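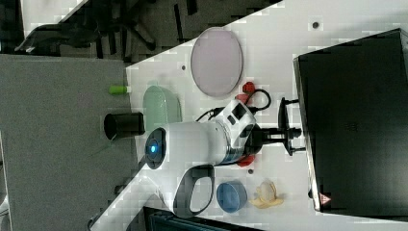
## 1. What we were asked to look at

Our brief for the automation module was to review a package we could put in front of first-year students on an ordinary worktable. We chose the Orix table-top pick-and-place package, which is sold by Jetby as a teaching bundle: mounting plate, control software, a task editor called Grultska and a set of printed exercises. The arm was already in the lab, so we only took the software licence and the exercises. The report was written by a group of 2. Aleksi Räsänen did the set-up and the task files, and I did the test sheets and most of the writing.

## 2. Set-up

The manual says a trained user can be running within a morning. We needed until Wednesday, mainly over two things:

- The licence file has to be loaded before the network address is set. The manual has these steps the other way round.
- The default rest position left too little clearance over the table, so Aleksi raised it in the settings.

Cable routing is left to the buyer. The manual gives it one paragraph and no drawing. With the gripper low over the table the black cables hang in wide loops and lie across the work area, and a task planned in Grultska takes no account of them. We would want clips and a proper route along the arm included in the bundle.
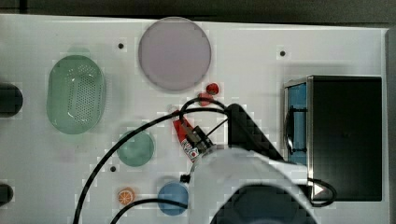 Exercise 4 uses toy food and kitchen items. Students teach a grasp point for each item and a place to put it, then save both as a task. Flat-sided packets are the easiest to teach, as the parallel fingers have something square to close on. Round items need the grasp height set more carefully, and the editor only shows this as a number in a side panel.

## 3. Software

Grultska is tidy and most of the menus are where you would expect. Our task files could hold up to 222 steps, which was plenty. The main fault is that renaming an item does not rename it in saved tasks. We reported this to Baláž, the support contact listed on the licence, and were told to export and re-import the task. That works but takes a while.

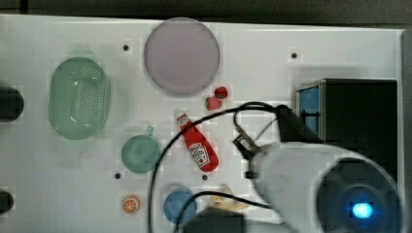 Layout matters more than the exercises suggest. A bottle lying at an angle needs the wrist turned to match, and small items set close together leave little room for the fingers. The printed sheets show everything in straight rows, so a student who follows them exactly never meets either problem.

## 4. Recommendation

We would recommend the package for second-year groups. For first years it needs a corrected set-up page and at least one exercise with items at mixed angles. The grasp height setting also ought to have a diagram.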